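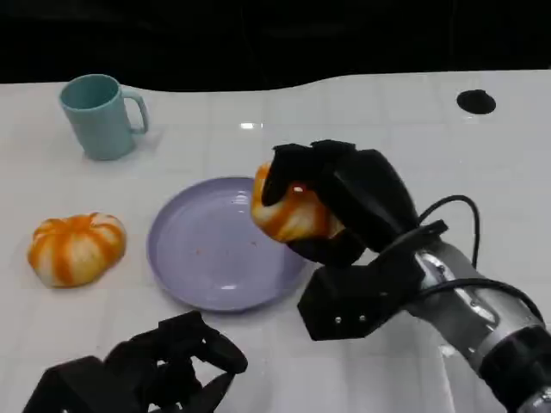

3.2 Materials and procedure

Participants were recruited through two community centres, one in Stollwood and one in Urorside. Of the 486 adults who returned the screening form, 231 met the criteria and attended both sessions. The main reasons for exclusion were uncorrected poor eyesight and a gap of more than three weeks between the two visits.

In the first session each participant heard a list of household words read aloud at a steady pace, then completed a short arithmetic task, then wrote down as many of the words as they could remember. The lists were drawn from a pool of 300 nouns rated for familiarity by a separate group at Treloar. Words rated as unfamiliar by more than a tenth of that group were dropped before the lists were made up. Figure 2 shows a mug, a plate and a pumpkin-shaped toy.

The second session followed the same order, with a new list. Half of the participants were told beforehand that they would be asked to recall the words by category – kitchen, clothing, garden or play – and the other half were given no such instruction. Allocation was by sealed envelope. The person reading the list did not know which group a participant belonged to.

Figure 2. Household objects, including tableware and a toy.

Recall sheets were scored by two raters working separately. Plurals and minor spelling errors were accepted. Near synonyms ("cup" for "mug") were marked as errors in the main analysis and as correct in a second analysis, reported in Section 4.3. Where the raters disagreed, the sheet went to a third rater (Lavanya Poojary), whose decision was final.

Sessions in Urorside were held in the evening and those in Stollwood in the morning. Time of day is therefore confounded with site, and we return to this in the discussion. An earlier study in Arnmont found poorer recall in evening sessions among older adults, but used longer lists and no filler task – the two sets of scores cannot be compared directly.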